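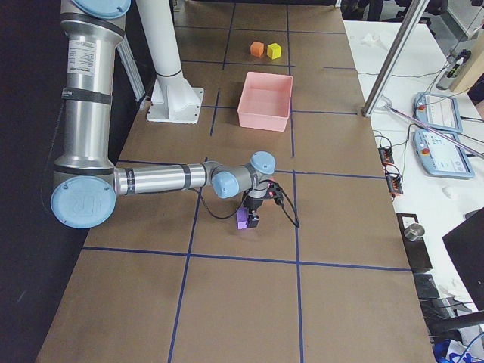 Plosatden gripper comparison

The Plosatden gripper comparison is a bench procedure for assessing end effectors on small collaborative robot arms. It was drawn up at the Janolo automation laboratory and uses light, inexpensive objects moved between marked positions on a covered table. Its first published results, dated June 24, 2022, compared two parallel grippers, the Clornuvlow and the Barajas, on the same arm and under the same controller program.

The procedure is intended for laboratories and small manufacturers choosing a gripper for sorting, kitting or light assembly. It does not measure maximum payload or rated grip force, which are normally taken from the maker's data sheet.

Background

Before the procedure was written, grippers at Janolo were tried out informally on whatever job was being set up. Results from different benches could not be compared. Table heights differed, objects were swapped between trials, and operators corrected missed picks by hand without recording them. Work on a common layout began in February, and the written version was settled after several changes to the object set.

An early draft called for machined aluminium test pieces. These were dropped in favour of coloured blocks and foam cubes, partly on cost and partly because a dropped metal piece tended to dent the table covering and shift the next pick. Soft cubes also show up excess closing force that a rigid piece would hide.

Layout

The work surface is covered in brown kraft paper and divided into a grid of squarish cells with dark blue tape. The paper is replaced when it tears or begins to lift. The tape lines serve as a visual reference for the operator and for the overhead or side camera, and the program does not depend on them. Object positions are taught to the arm as coordinates.

A low-walled plastic bin is placed in one of the cells as the drop target. In the Janolo setup the bin is pink, which separates well from the paper in camera footage. Objects waiting to be picked, such as an orange and a yellow foam cube, sit in the neighbouring cells.

The arm used is a Universal Robots model, identified by the raised "UR" logo on the elbow cap. Teach pendants and their cabling are kept on a white side table next to the work surface, so that an emergency stop is within reach of the operator. The gripper cable is left with enough slack to form a loop at the wrist. A cable pulled tight was found to limit wrist rotation in early runs and, on one occasion, to drag a block out of its cell.

Procedure

Each gripper is mounted, its tool centre point is set, and the arm is run through the full path with no objects on the table. The payload value in the controller is then changed to match the gripper. Skipping this step does not always cause a fault, but it affects how the arm settles at the end of a move.

A run consists of 100 picks. For each pick the arm approaches from above, closes on the object, lifts it a short distance, pauses, and carries it to the bin. The pause is there to let a poor grasp show itself while the object is still near the table.

Picks are recorded in one of four categories:

Clean: the object is lifted and released in the bin.
Shifted: the object reaches the bin but has turned or slid between the fingers.
Dropped: the object is lost between the lift and the bin.
Missed: the fingers close without lifting the object.

The operator may not reposition an object once the approach has begun. If a protective stop occurs, the pick is logged as a stop and repeated, and the number of stops is reported separately. Speed and acceleration are held the same for every gripper in a comparison.

Results of the first comparison

The first comparison produced 1279 logged picks, including repeats after stops and a set of shortened runs used to check finger wear. The Clornuvlow gripper had fewer dropped objects overall. The Barajas closed faster and did better on rigid blocks, but left visible compression marks on foam cubes at its default force setting. Lowering the force removed most of the marks and raised the number of shifted picks.

Of the protective stops recorded, 6 were traced to an incorrect payload entry after a gripper change. Those runs were repeated in full. The report made no overall recommendation — it noted that the ranking changed with the object used.

Limitations

The object set is small and consists mainly of regular shapes with parallel faces, which suits two-finger grippers. Vacuum cups and soft grippers can be run through the procedure, although their results are not considered comparable. Taught positions also mean that the procedure says little about how a gripper copes with errors from a vision system.

Kraft paper has more give than a bare table. Fingers that touch the surface during a low grasp may pass on paper and trigger a stop on steel or laminate. Later versions of the written procedure ask for the surface covering to be stated alongside the results.

Version 2 of the procedure added a randomized start order and an optional series with the objects placed diagonally within their cells. The diagonal series is run after the standard one, with the same fingers fitted.

See also

End effector
Parallel gripper
Pick and place
Tool centre point
Teach pendant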